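자기 전 20분, 가족 대화방이 조용해진 이유

중학교 2학년 아이를 둔 집에서는 저녁마다 비슷한 말이 오간다. 숙제는 했느냐, 그만 보고 자라, 조금만 더. 부모가 거실에서 한 말에는 대답이 없고, 방문 너머의 아이는 가족 대화방에 "응" 한 글자를 올린다. 같은 집에 있으면서 메신저로 대화하는 일은 이제 흔하다.

가족 일정 공유 앱 미숙(Meesuk)은 올가을 이용 가정에 한 가지 실험을 제안했다. 자기 전 20분 동안 가족 모두의 알림을 끄는 것이다. 아이만 끄는 방식은 처음부터 뺐다. 참여를 신청한 가정은 900가구였고, 기간은 2주였다. 앱은 정해진 시간이 되면 대화방을 닫고, 시간이 지나면 다시 연다. 그 사이에 온 메시지는 지워지지 않고 쌓여 있다가 한꺼번에 들어온다.

규칙은 단순하지만 지키기는 쉽지 않다. 먼저 어기는 쪽은 대개 어른이었다. 회사 연락을 기다린다는 이유도 있었고, 알람을 맞추려고 켰다가 뉴스를 읽었다는 이유도 있었다. 아이들은 그 순간을 놓치지 않았다. 참여 가정이 남긴 후기에는 "엄마는 되고 나는 왜 안 되느냐"는 말이 여러 번 나온다.

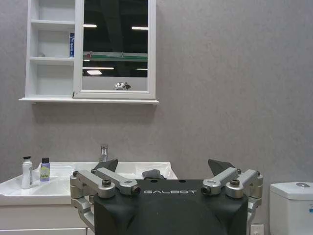 우리 집은 사흘째 되는 날 그만뒀다고, 한 참여자는 후기 게시판에 적었다. 남편이 야간 근무라 그 시간에만 연락이 되는데, 아이가 아빠와 이야기할 창구까지 닫아 버린 셈이었다는 것이다. 그는 시간을 저녁 식사 때로 옮겨 다시 시작했고, 그 뒤로는 다툼이 줄었다고 덧붙였다.

비슷한 의견이 이어지자 앱은 시간대를 가정마다 고를 수 있게 바꿨다. 학원 수업이 늦게 끝나는 집은 아침을 택했다. 주말에만 하겠다는 집도 있었다. 길이만 같고 시각은 제각각이 되었다.

십대에게 메신저는 약속을 잡는 수단에 그치지 않는다. 학교에서 있었던 일을 정리하고, 내일 누구와 밥을 먹을지 정하고, 말다툼을 수습하는 곳이기도 하다. 어른 눈에는 의미 없는 이모티콘이 오가는 것처럼 보여도 답이 늦으면 오해가 생긴다. 단체 대화방에서는 더 그렇다. 잠깐 자리를 비운 사이 이야기가 끝나 버리고, 다음 날 혼자 모르는 농담이 생긴다. 알림을 끄라는 말에 아이가 화를 낸다면 그 시간에 무엇을 놓치게 되는지부터 물어볼 필요가 있다.

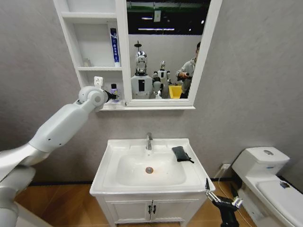 친구에게 미리 말해 두기

실험을 끝까지 마친 가정의 후기에 자주 나오는 방법이 있다. 아이가 친구들에게 자기 시간표를 먼저 알리는 것이다. 영상 공유 서비스 이니코(Inico)와 학급 메신저 드릴레오(Drilleo)는 모두 상태 문구를 설정할 수 있다. "잠깐 쉬는 중, 이따 답할게" 정도면 충분했다고 한다. 문구를 본 친구가 같은 시간에 알림을 끄기 시작했다는 집도 있었다.

부모가 대신 문구를 써 주는 것은 권하지 않는다. 말투가 다르면 친구들이 금방 알아챈다. 문구를 쓸지 말지도 아이가 정하게 두는 편이 낫다.

어디에 둘 것인가

끄는 것만큼 자주 부딪히는 문제가 전화기를 두는 장소다. 책상 위에 엎어 놓으면 진동이 들리고, 부모 방에 맡기면 압수당한 기분이 든다고 아이들은 말한다. 거실 충전대를 쓰는 집이 가장 많았지만 좁은 집에서는 그마저 놓을 데가 없다.

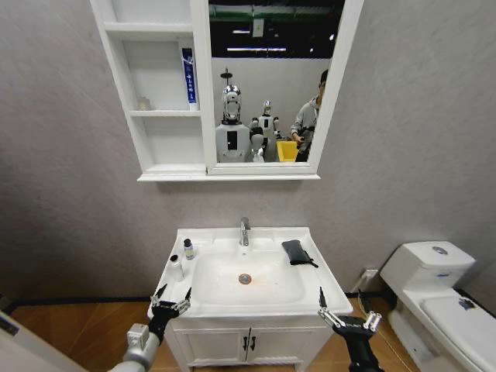 전화기를 욕실까지 들고 가는 습관도 후기에 여러 번 등장한다. 양치를 하면서 영상을 보고, 씻고 나와서는 그 영상 이야기를 친구에게 보내느라 잠드는 시간이 밀린다. 세면대 위 거울장에 칸칸이 트인 선반이 있으면 전화기를 세워 두기 좋아 더 그렇다. 거울장 선반에는 욕실 용품만 올린다는 규칙 하나로 시작한 집도 있다. 잔소리할 일이 하나 줄었다는 것이 그 집 부모의 평이다.

실험이 끝난 뒤에도 설정을 그대로 둔 가정이 있는가 하면 바로 해제한 가정도 있다. 해제한 쪽이 꼭 실패했다고 보기는 어렵다. 한 아이는 알림이 꺼진 동안 할 말이 없어서 어색했다고 썼고, 다른 아이는 동생과 카드놀이를 했는데 생각보다 시끄러웠다고 썼다. 대화방에서만 길게 말하던 아버지가 얼굴을 보고는 몇 마디 하지 못했다는 후기도 있다.

다음 실험은 12월에 시작한다. 이번에는 생활 습관 기록 앱 브라빌로(Bravilow)와 함께 진행하며, 시간과 장소를 아이가 먼저 제안하고 부모가 수정안을 내는 순서로 바뀐다. 신청은 미숙 앱의 가족 설정 화면에서 할 수 있다.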